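Sewing Room FAQs

I get asked the same things over and over in my inbox, so I've put the answers in one place. If yours isn't covered, email me and I'll add it when I get a minute (usually in the evening, after tea).

Do I need to be able to sew already?

No! When I joined I could just about manage a button. Plenty of people come along having never threaded a machine, and we'll sit you next to someone who can help. If you're further on than that, bring whatever you're working on and get stuck in.

Where are you?

Upstairs at the Judwood Centre in Blackburn. Come in by the side door and turn left at the top of the stairs. The lift works but it's slow, so leave yourself a few minutes.

What does it cost?

Membership is £35 a year, running from November to November. If you join in spring I'll knock some off, just ask. Your first evening is free.

Can I bring my own machine?

Yes please, but have the plug and lead looked over first. Ours are all Develaus. They're plain old things but they'll go through denim, and I've grown very fond of them. They take ordinary needles, so don't let anyone sell you special ones.

Do you supply fabric?

We have a scrap cupboard you can help yourself to – mostly cotton, a fair bit of curtain lining and far too much brown corduroy. For anything bigger than a cushion cover you'll want to bring your own. Wash it before you cut it. I made a lovely skirt once that would now fit a six-year-old.

How much fabric do I need for curtains?

Measure the pole and not the window, then double it for the width if you want a decent gather. For the drop, add on your hem and heading. My landing pair were 103 cm wide each before gathering and I still wish I'd gone wider. If your fabric has a big pattern, buy one extra repeat for every drop.

Why does my thread keep snapping?

Nine times out of ten it's the threading. Take it all out, lift the foot and start again. After that try a new needle, then loosen the top tension a touch. Old thread snaps too, so be ruthless with your gran's button tin.

Can you do alterations for me?

Sorry, we don't take in work. We'll happily show you how to do it yourself though, and a trouser hem is a very good first job!

Who do I contact?

Me, Rasha Karam. Ring the centre and ask for extension 290, or leave a note in the pigeonhole. 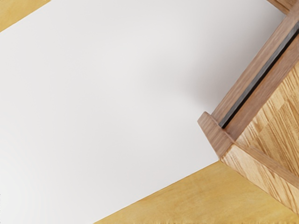
Judwood Sewing Club
Upstairs at the Judwood Centre, Blackburn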